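How to Fold a Pile of Clothes on the Bed (and Enjoy It)

Posted December 31, 2022

I love folding on a bed. There, I've said it! A table is too narrow, the ironing board wobbles, and the couch swallows sleeves. A made bed gives you a big flat workspace at a decent height, with room on both sides for everything that's waiting its turn. I fold a load this way nearly every evening, and it has turned a chore I used to dodge into the part of the day when I get to listen to the radio.

What you need

A bed, made up, with the bedspread pulled tight. A pile of clean laundry. A clear strip down the middle, a bit wider than your widest shirt. You don't need a folding board. I bought the Furberg one years ago and it lives under the wardrobe now.

Step 1: Get the bed ready

Smooth the cover from the head of the bed down to the foot. A quilted or waffle cover is great for this, as the little bumps hold on to fabric and stop a slippery top from sliding while you square it up. Push the pillows and any spare blankets over to one side and leave them there. Then tip out the laundry on the other side and pull the first piece into the middle.

I start with the dark things. Wrinkles are hard to see on black cotton, so I want the best light for those, and a pale cover behind them makes the edges easy to find.
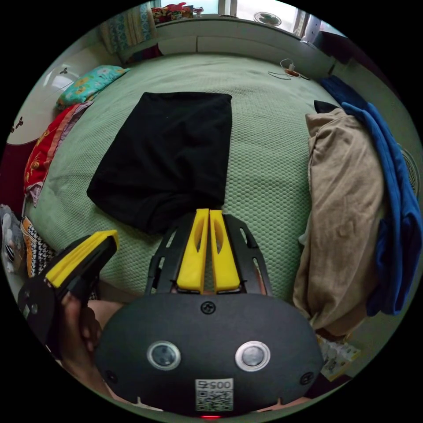
Mieczysław Gajewski wrote in to say that he does it the other way round and saves the dark clothes for the end, when his hands are warmed up and he's folding better. He also turns every T-shirt right side out before it goes in the wash, which I admire and will never manage.

Either order works. Just stick with one color family at a time so the finished stacks go straight into the right drawer.

Step 2: Lay it flat and sweep

Put the garment face down with the neck pointing away from you. Take hold of both shoulders and give a gentle tug outward, then run your flat hands from the center to the sides. Two sweeps will do for most knits. For a heavier sweatshirt, do the hem separately - that's where the bunching starts, and a bunched hem will spoil the whole fold later on.

Step 3: Fold the sides in

Bring one side to the middle, sleeve and all, then fold the sleeve back down so it lies along the body. Repeat on the other side. You're aiming for a long rectangle with straight edges. It doesn't have to be perfect! Mine usually lean a little, and they sit in the drawer just fine.

If one side comes out wider, open it and move the fold line. Tugging at the finished edge only twists the fabric underneath.
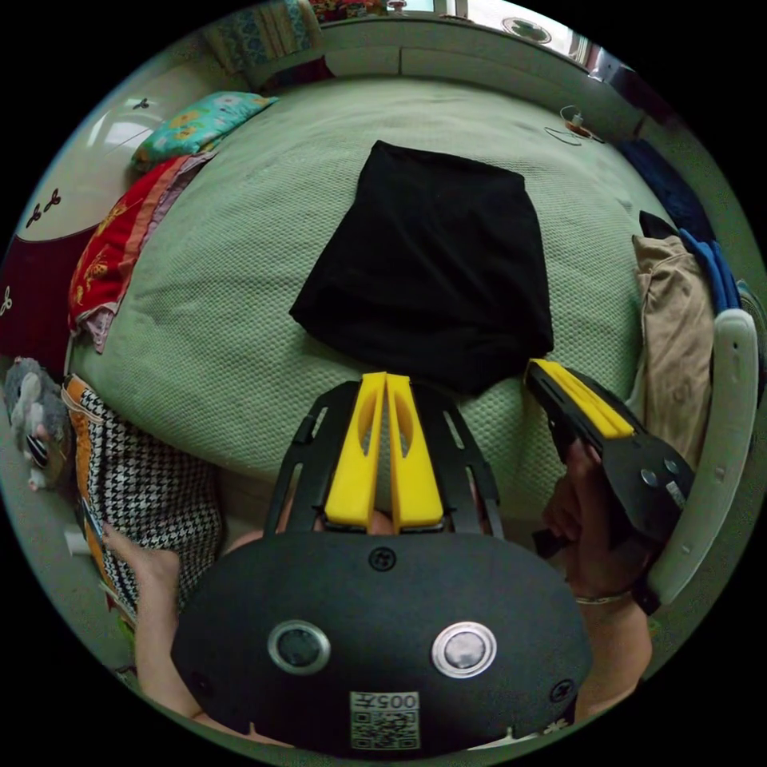
Once the long sides are parallel, fold the bottom up toward the neck. For a shelf, fold in half and then in half again. For a drawer, fold in thirds so the piece can stand on its edge. My drawers are 7 inches deep and thirds fit them beautifully, but measure yours first, especially if you have one of those shallow Grorent chests.

Step 4: Fix the soft edge

Nearly every folded top has one messy side, the one where all the layers end. Soft jersey is the worst for it. Slip your fingers under that edge, lift it just a touch, and lay it down again while pulling toward you. Then press with your palm and count to three. 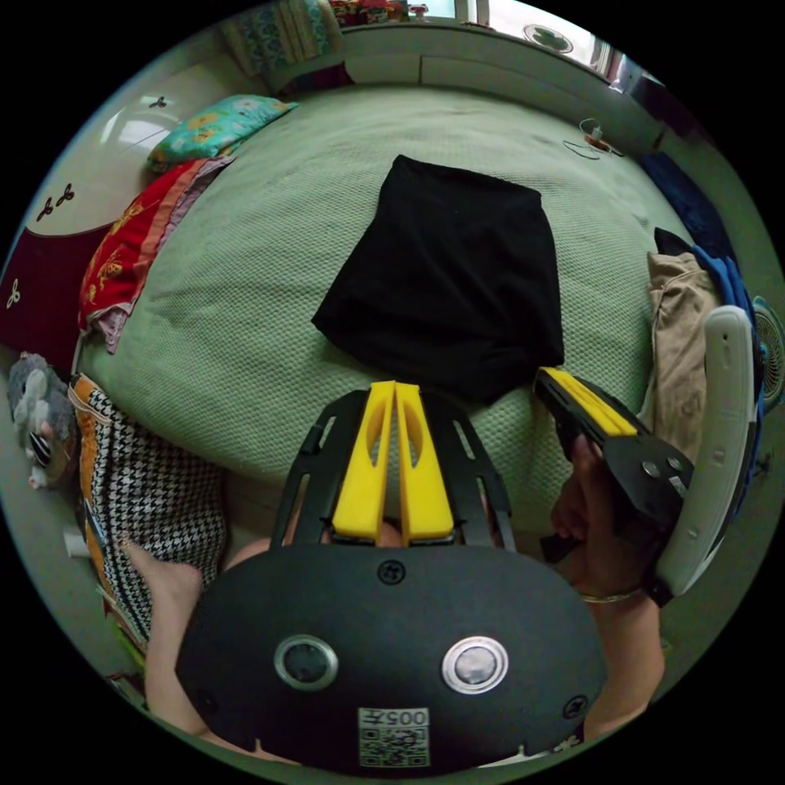 Folded black garment on the green bedspread, lower edge still crumpled.

For a really stubborn hem I flip the whole thing over and let the weight of the fabric do the work while I get on with the next piece.

Step 5: Build the stacks

Keep the finished pieces away from the unfolded ones, or you'll knock them over reaching across (ask me how I know). I put mine at the foot of the bed, fold side facing out, and stop at 11 to a stack. Any taller and they topple on the way to the wardrobe.

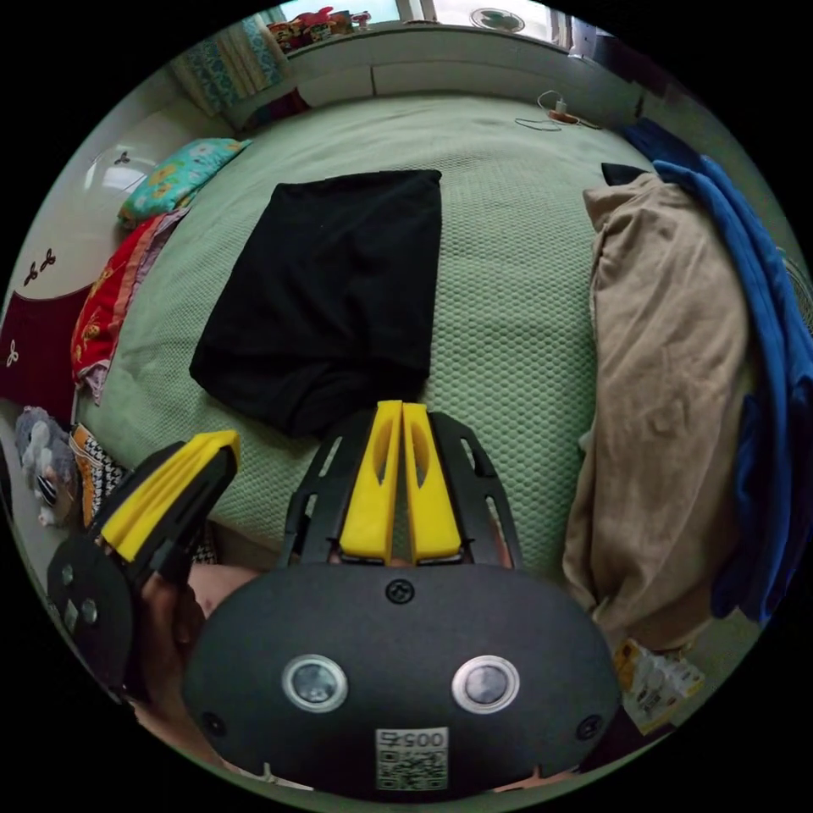
Near-rectangle, straight along the right, with a few rumples at the near end.

A full load takes me some 40 minutes with the radio on. Blankets and throws come last, when there's space to spread them out. Fold them in half lengthwise, then again, and roll from the short end if your shelf is narrow.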